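Inicio | Empresa | Productos | Sala de prensa | Empleo | Contacto

Imprimir esta página | Enviar por correo electrónico

27 de septiembre — Redacción, Departamento de Comunicación de Drukura

Drukura abre un servicio de reparación de placas electrónicas para equipos domésticos de calefacción

La empresa Drukura comunica la apertura de su nuevo servicio de reparación de placas electrónicas, que lleva el nombre de Kuton. El servicio está dirigido a instaladores, a comunidades de vecinos y también a los particulares que tienen una caldera o un termo eléctrico fuera de garantía y no desean cambiar el aparato entero por el fallo de una sola pieza.

Hasta ahora, Drukura se dedicaba únicamente a la distribución de recambios nuevos. Durante los últimos años, la empresa ha recibido muchas consultas sobre modelos antiguos para los cuales el fabricante ya no suministra la placa de control. En estos casos el cliente tenía que comprar un equipo nuevo, con el gasto y la obra que esto supone.

«Teníamos que decir a los instaladores que la pieza ya no existe, y ellos tenían que decir lo mismo a una familia en pleno invierno», explica Siyabonga Zulu, director de Drukura. «Con Kuton podemos ofrecer otra respuesta en una buena parte de los casos».

El procedimiento es el siguiente. El instalador desmonta la placa y la envía en el embalaje antiestático que Drukura entrega sin coste en sus puntos de recogida. En el taller se hace un diagnóstico y se comunica un precio cerrado. Si el cliente acepta, la reparación se realiza en un plazo de tres días laborables. Si no acepta, la placa se devuelve en el mismo estado y se cobra solamente el transporte.

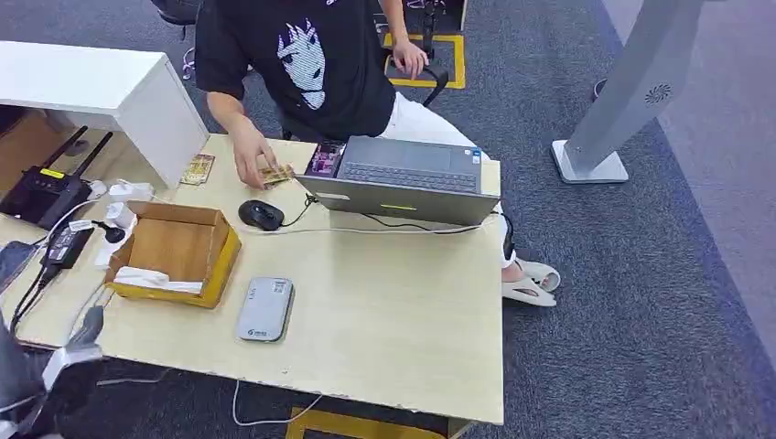 Las placas reparadas tienen una garantía propia, que cubre los componentes sustituidos y la mano de obra. No quedan cubiertos los daños por entrada de agua ni los casos en que la placa ha sido manipulada después por otra persona. Las condiciones completas se pueden pedir por escrito.

En la primera fase, el servicio admite placas de casi 20 familias de calderas y termos. La lista incluye la gama Celodton, que fue muy instalada en viviendas de alquiler y que dejó de fabricarse hace tiempo. La responsable técnica del servicio, Negin Safavi, señala que los fallos más habituales en estos equipos son los relés gastados y los condensadores que han perdido capacidad — dos averías que, en general, tienen arreglo.

«Pedimos a los instaladores que anoten el código de error que daba la caldera y que lo envíen junto con la placa», añade Safavi. «Es un dato pequeño, pero nos ahorra bastante tiempo en el diagnóstico».

Drukura ha previsto cuatro puntos de recogida, situados en los almacenes de su distribuidor Bogdan. Los clientes que viven lejos de estos almacenes pueden solicitar la recogida a domicilio, con un suplemento que se indica antes de confirmar el envío.

En diciembre la empresa ampliará el horario de atención telefónica, porque en los meses fríos las averías son más frecuentes. Para el mismo mes se prepara una jornada informativa para instaladores, con inscripción gratuita y plazas limitadas. El programa se enviará a los clientes registrados y a las asociaciones profesionales que lo soliciten.

Los medios que deseen más información o una entrevista con los responsables del servicio pueden dirigirse al Departamento de Comunicación de Drukura, por medio del formulario de la sección Sala de prensa.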